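Home | Guides | Paints | Basing | Forum | Contact

Painting Guide, Section 5: Priming and Washing Your Jatier Team
Friday, December 20, 2019, by Nerea Montoya

The booklet in the Jatier box says the plastic needs no washing. I don't buy it. My first set from them shed primer off every helmet, so wash yours whatever the booklet claims.

1. Leave the parts on the sprue. Scrub them with dish soap and an old toothbrush, rinse, and let them dry overnight.

2. Clip the parts and scrape the mold lines. Rindetti sells a special scraper for this. The back of a hobby knife does the same job.

3. Glue the legs and torso. Keep the heads and arms apart until step 6.

4. Spray the primer in short passes. The can says to recoat after 5 minutes. Give it 20, more if the room is damp. 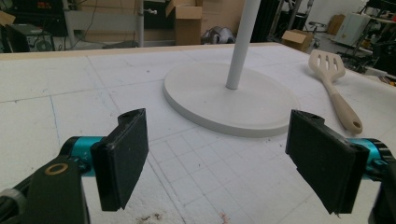 Barrios writes that he has never washed a model in his life and that the primer only peels when people spray it too thick. He may be right about the thick coats. I still wash mine.

CAUTION: Spray outdoors or with a window open, and wear a mask. "Low odor" on the label tells you nothing about what you are breathing.

5. Brush on the base color in two thin coats. "One coat coverage" is printed on half the pots in the store, and I have yet to see it work over black primer.

6. Attach the heads and arms, then apply the wash. Turn the model 90 degrees now and then so it doesn't pool on one side. Soak up puddles with a clean, damp brush — tissue leaves fibers.

NOTE: Wash looks far too dark when it goes on. Wait until it dries before you decide to fix anything.

7. Varnish. Gloss first, then matte, if the team will see real play. The Herkulville league rules ask for painted teams, and bare paint on the shoulders wears off fast. One brand promises 1000 games without a chip. I'd like to meet whoever kept score. 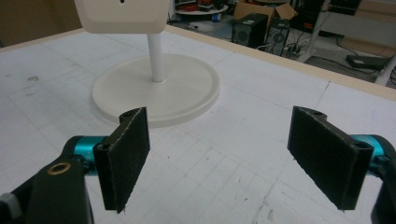 Fig. 2. Section 5, work area.

8. Leave the team alone overnight before it goes in foam. Varnish can feel dry and still stick.

Last updated: December 2019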